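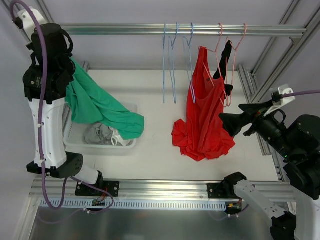
Page 3

About us

Nedell is a shared workshop. We rent one long room behind a tile store, and in it 30 members build machines that they could not build in their kitchens. Some members come every evening, some come once in a month to use the drill press and drink tea.

The workshop was started by Rokeya Gamage and Wagner Sales. Rokeya repaired sewing machines for 15 years and she still has strong opinions about thread. Wagner built his first robot arm in his bedroom, and his family asked him kindly to continue it in another place. They found the room in April and painted it themselves. The paint near the window is still not good.

What we are building now

Our biggest build is the clothes cell, which we call Zindus. It has two robot arms, one on the left and one on the right, with a rail for wire hangers across the back and a white basket on the table. We want the arms to take clothes from the basket and put them on the hangers, and also to take them off again. Everything is bolted to aluminum extrusion, so when we have a new idea we can loosen the bolts and move a part the same evening.

The clothes are normal clothes. We use tops and other small garments in strong colors, red and green for example, and also black and gray, which are more difficult for our software. A sleeveless top with narrow straps is a good test piece. The straps are easy to lose and the body of the top falls in a different shape each time you put it down.

Piyumi Selvanayagam takes care of the wiring. She asks that every cable on a moving arm is tied along the link, with enough slack at the joints. Please do not cut her ties. If you must open something, write it in the blue notebook first.

We also look at the work from very near, at the fingers of the gripper. Thin cloth gathers into a tight bundle at the place where it is pinched, and above this place it opens in many folds. For a person it is simple to find the shoulder of a shirt in such a bundle. For our program it is still hard work, and Cledwyn Bowen has spent most of the winter on this one question.
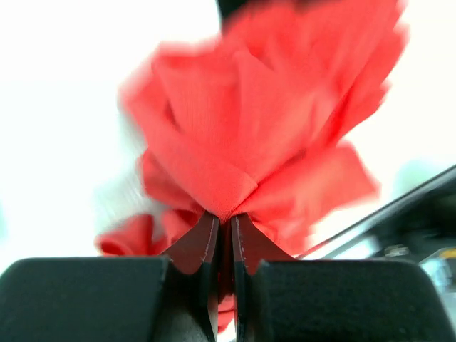 How to join

You do not need to be an engineer. Ruth Tamayo, who is a school cook, came to us with no knowledge of electronics and now she teaches the soldering evening -- and she is more patient than the rest of us. New members pay 15 dollars each month. For this you receive a shelf, a key after the first safety lesson, and use of all common tools. The lathe has its own lesson, and the lathe lesson is always full, so write to us early.

Visitors are welcome from six in the evening. Ring the lower bell, the upper one belongs to the tile store.

What we need

Wire hangers of the thin kind, in any color. Clean clothes that you do not wear anymore, adult or child size. Short pieces of aluminum extrusion. We have enough keyboards, thank you.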